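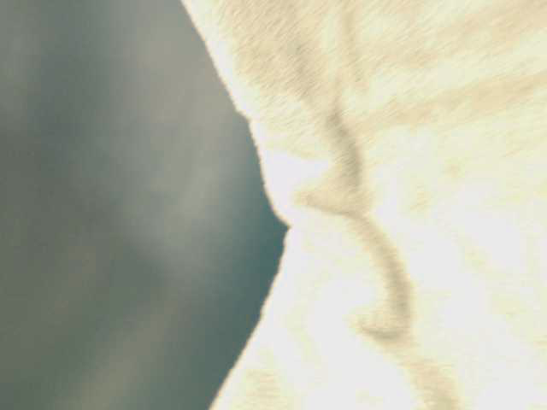

November 4, 2018

I had a message from the Kekau people while I was waiting for the kettle this morning, and I've been grinning at it ever since. The front rack I've been going on about for most of the year is finally in the shops! It's called the Potia, it bolts to an ordinary fork, and it costs £139 without the basket. I was expecting a good bit more than that, if I'm truthful, and had already started working out which of my old wheels I could sell to pay for it.

Regular readers will know I've been carrying things on the front of bikes for years, mostly badly. My first go was a wire basket hung off the handlebars, which was fine for a loaf of bread and dreadful for anything heavier. Put a bag of potatoes in it and the bars wanted to flop over every time I stopped. After that came a proper porteur rack, which I loved, but it only fitted one bike and that bike is now hanging in my brother-in-law's garage with no bottom bracket in it.

So what's new about this one? Mainly the way it fixes on. The legs slide in and out, a bit like the legs on a camera tripod, and they'll reach the dropouts on anything from a small folding bike to a big touring frame with fat tyres. Kekau say it'll take up to 30 kilos. I can't see myself ever putting that much over a front wheel (I'd have to get the bike moving, for a start) but it's nice to know there's plenty in hand when I've got the weekly shop on board and a wet box of compost from the garden centre on top of it.

I got a short ride on one in June, when a shop I use had an early one fitted to the Riviere they keep for customers to try. The Riviere is a long, low town bike with a very upright position, and I've always found the steering a touch light. With a full crate on the Potia it felt calmer, if anything. I went twice round the park, over the cobbles by the bandstand and back up the hill past the school, and the only noise I heard was my own lunch box sliding about. The early rack did have one fault, which was that the bolts under the platform were a pain to get at with a normal Allen key. I grumbled about it at the time and so did plenty of others, and on the finished version they've been moved out to the sides. Hurrah!

There are two finishes, plain silver and a dark coating they call Iron. I'm told the Iron one adds nothing to the price and next to nothing to the weight. I'd go for it myself, as my silver racks always end up looking tatty where the straps rub, but the silver would look lovely on an older frame and I know a few of you are fussy about that sort of thing (I've read your emails).

The first batch is 500 racks, and I gather a fair number of those are already spoken for by shops that do family bikes. A second batch is planned but there's no date for it yet. If you're in a hurry I'd ring your local shop before you order online. Mine had four in when I phoned, and they'll fit it for £19 while you wait, mudguard faff included. I'll probably do my own, but then I'm the sort of person who enjoys an afternoon with a tin of washers and the radio on.

A few bits and pieces people have already asked me about. Yes, it works with disc brakes, though you may need the longer spacers, and those are in the box. No, it won't go on a suspension fork, so if you've got one of those you're still stuck with a bar bag or a rear rack. The platform has slots along both edges for straps, and there's a hole at the front for a lamp bracket, which pleased me no end. I've lost count of the times I've set off home in the dark with my light pointing straight into the back of a cardboard box.

I've also been asked whether it'll take a child seat, and the answer from Kekau is a very firm no. It's for shopping, parcels, bags, the odd crate. They do say they're looking at something for the back of the bike next year, but they wouldn't tell me any more than that and I did try.

My one remaining worry is the kickstand. Load up the front of a bike and a normal side stand won't hold it, the wheel swings round and over the whole lot goes, eggs and all. I've done it outside the post office and I've done it outside my own front door. Kekau sell a steering spring that's meant to help, but it's extra, and I'd have liked to see it thrown in. A wide two-legged stand does the job better in any case, so if you're starting from scratch I'd put your money there first.

Mine's on order, in Iron, and it's going on the old green tourer that I've been promising to turn into a shopping bike since before we moved house. I've dug out the wooden crate that used to hold my records and I've bought some new toe straps to lash it down. The front wheel needs truing before any of that happens, and I've got a rear brake cable that's hanging on by two strands. I'll write it all up properly once I've had a few weeks of winter riding on it, and if you've got one of the early racks already, do leave a comment and tell me what you've been carrying and whether the bolts have stayed tight.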